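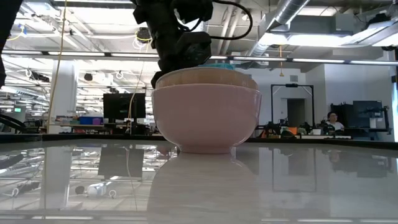 Fengying Duan
Autora del blog y sopera de guardia

¡Por fin llegó el frío de verdad! Y en mi casa el frío significa caldo, del que empaña los cristales y deja el pasillo oliendo a puerro hasta el día siguiente. Este año me ha dado por el de pollo con jengibre, que aprendí en Borkum en octubre (llovía tanto que no salimos de la cocina) y que ya he hecho 2 veces esta semana.

Le pongo unos 200 gramos de fideos, aunque mi hermana dice que me paso, y un chorrito de vinagre al final. ¡El vinagre es sagrado! Lo sirvo siempre en cuenco hondo, nada de plato llano, que se enfría antes de que encuentre la cuchara.

La olla la dejo a fuego bajito toda la tarde, con la tapa ladeada, y mientras tanto leo, o digo que leo y me quedo frita en el sofá. Si sobra, al día siguiente cuezo en él el arroz y le echo un huevo por encima. La semana que viene toca el de miso, que me lo habéis pedido un montón.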